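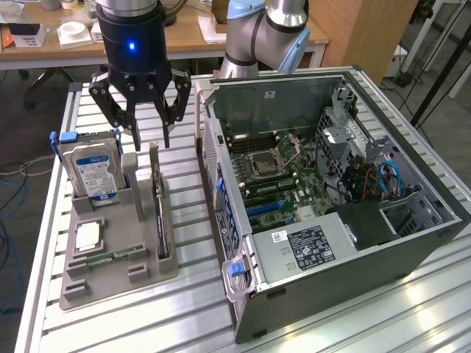 A computer case on its side with its panel off, and some of the parts waiting in a grey tray.

What's inside a computer?

Have you ever wondered what is hiding inside that big box under the desk? Lots of people use a computer every day and never once peek inside. That's a shame, because it's brilliant in there!

Let's start with the big green board. It is called the motherboard, and everything else plugs into it. Look for the thin lines on a motherboard if you ever get close to one. They are made of copper, and they carry electricity from one part to another, a bit like roads in a very busy town.

The processor
Find the flat silver part lying in the tray. This is the processor, or CPU for short, and it does the computer's thinking. It follows instructions one after another, millions and millions of them every second. Its home is the socket on the motherboard, which is empty at the moment. The metal frame around the socket has been lifted, and once a processor is sitting in its place the frame folds down to hold it still.

The memory
Can you spot the green stick just below the processor? It's a piece of memory, also called RAM. Think of it as the top of your desk – it's where the computer keeps the things it is busy with right now. When you switch off, the desk is wiped clean. Memory sticks stand up in long slots on the motherboard.

The hard drive
So where does your homework go when the computer is off? Into the hard drive! It's the one standing at the back of the tray in a blue holder called a caddy. Inside a hard drive there are shiny discs that spin incredibly fast, and a tiny arm that reads them. Your photos, games and stories can stay there for years.

The power supply
The silver box in the case is the power supply. It takes electricity from the wall and turns it into the gentler kind that computer parts need. Never open one up, even when it's unplugged, as it can still give you a nasty shock.

Words to know
Socket: the place where a processor fits.
Slot: a long, thin gap that a part pushes into.
Caddy: a holder that helps a drive slide in and out.

Try it yourself
Ask a grown-up if there is an old, unplugged computer you could look inside together. Draw what you find and label as many parts as you can. Elin Probert's class did this one Monday and covered a whole wall with their drawings!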